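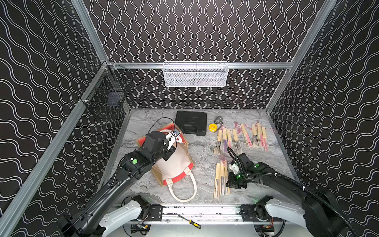

Speaker notes, Remedios Carretero
Small festivals and their line-ups, November 18, 2023

Slide 1
Good afternoon. Thank the hosts. Say that my English is slow, so please stop me if something is not clear.

Slide 2: Who we are
I book the music for Barta, a summer festival held each July. It has 2 stages and a field for camping. Last edition we sold 3635 tickets. Our licence allows more, but the road to the site does not.

Slide 3: When to announce
In our first years we announced all the bands on one day. We had a very good day, and then silence for months. Now we announce in parts. The first part has the headliner and 13 other names. Arner was in the first part this year and sold almost half of the early tickets.
(Pause. Let them look at the graph.)

Slide 4: The order of names on the poster
This is the most difficult conversation of my year. Agents measure the letters. With Mostotel and Nasach we had the same size of letter and still an argument about left and right. My colleague Unai Figueroa proposed alphabetical order under the headliners. Two agents complained, and we kept it.

Slide 5: Local bands
We pay every local band, also the ones who open at noon. The fee is small, but it is written in a contract. Tell the story of the drummer and the wrong ferry, only if there is time.

Slide 6: What I would change
Publish the stage times earlier. Families ask for them in spring, and we give them too late. I would also print fewer than 2000 paper programmes, as many boxes came back to the office.

Questions. Unai has the microphone. If somebody asks about next year's headliner, I cannot answer yet.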